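Elanen Stone Sealer, 67 oz
Product notes from the Marciniak counter and floor supply page
Updated 2022-09-07

We stock Elanen because people ask for it. That doesn't mean we believe everything printed on the jug.

The label says one coat. We have yet to meet a honed countertop that was happy with one coat. Plan on 2, wiped on thin, and buff off whatever the stone hasn't taken up before it turns sticky. If it dries to a haze, you left too much on, and no amount of fresh sealer will fix that.

The label also says "lifetime protection." Whose lifetime isn't stated. In our own shop the sample slab by the register was done in May and water had stopped beading near the edge 3 months later. It gets leaned on all day, so your kitchen may do better. Put a few drops of water on the surface now and then and see if the stone darkens. If it does, seal again.

Coverage is given as 100 square feet per jug. On dense granite, maybe. On limestone or anything open and thirsty, buy more than the math tells you.

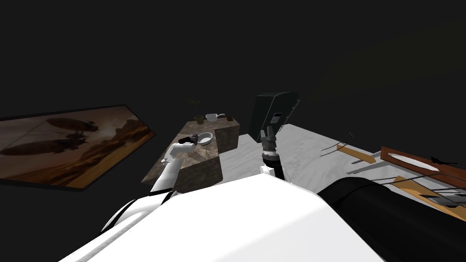 Zivum makes a similar sealer that costs more and smells worse. Customers who swear by it tend to be the ones who paid for it. Ganitz sells a spray version, fine for touching up between real coats and not much else.

Don't use any of these on engineered quartz. It doesn't need sealing, whatever the salesman told you, and the residue is a pain to get off.

Size: 67 oz jug
Finish: natural, no shine
Cleanup: soft cloth, mild soap
Returns: unopened jugs only

Try it on an offcut or inside a cabinet corner first. Some stones go a shade darker and stay that way.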